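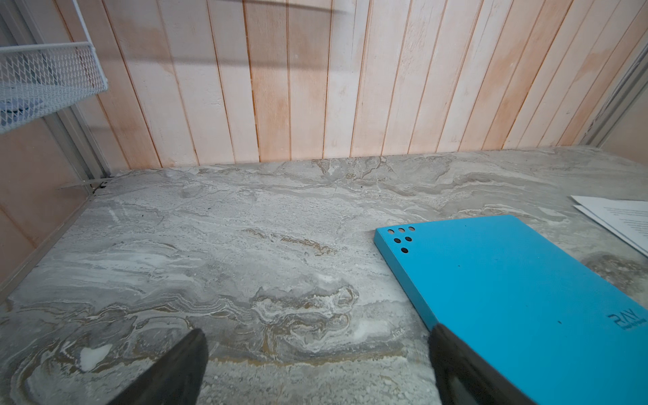
My grandmother kept her recipes in a shoebox, and when she died the shoebox came to me, along with a stack of old magazines, her letters from a cousin in Lisbon, and the books she read at the kitchen table while the bread was rising. I was so happy to have it all that I didn't think for one minute about how to look after it. Then August came, the pantry got muggy, and one afternoon I opened the box and the whole thing smelled like a wet basement!

So if you have inherited some family papers (from a mother, an aunt, the neighbor lady who taught you to sew), let me share what I've picked up since then, mostly by doing it wrong first.

Start with clean, dry hands. I used to think you needed white cotton gloves, but Belmiro Seixas, who repaired books for years and was kind enough to look through my box with me, told me gloves make you clumsy and that's how pages get torn. Wash, dry well, skip the hand cream until you're done.

Clear yourself a good big surface, wipe it down, and wait until it's completely dry before any paper goes on it. Keep your coffee in the other room. I know, I know, but I have a ring on a letter from my great-aunt Odette that will be there forever.

Take off the rubber bands, the paper clips and any pins. Rusty staples come out best if you lift the little legs at the back with a dull butter knife and then ease the whole thing free from the front. Slide a scrap of thin cardboard under the staple so the knife never touches the page. Tape is another matter. If it lifts on its own, fine, and if it doesn't, leave it be.

For the musty smell, you need a big plastic tub with a lid and a smaller open box that fits inside. Put your papers or books in the small box, standing a little open if they can manage it, and set a bowl of baking soda beside it in the tub. Nothing should be touching the baking soda. Close the lid and go live your life. I check mine every few days and change the soda when I remember, and my recipe box took 18 days before I could put my nose in it happily. If you see fuzzy mold, though, bag that piece by itself and keep it away from the rest, and ask somebody who knows.

Loose dust comes off with a soft, wide paintbrush, the kind sold for watercolors. Brush from the middle of the page out toward the edge. With a book, hold it firmly shut while you do the top, or the dust goes right down into the pages.

Recipe cards with butter on them will always have butter on them, and I've made my peace with it. I put a sheet of plain acid-free tissue between the greasy ones and the clean ones, and I cook from photocopies now.

As for where to keep it all, pick a closet in the part of the house where you live, on a shelf, away from outside walls and pipes. Attics get too hot and basements too damp. Write what's in each box on the outside in pencil, with names, and if you know who's who in the letters, write that down too, on a separate sheet. I still have a whole bundle signed only "your M." and I'd give a lot to know who she was.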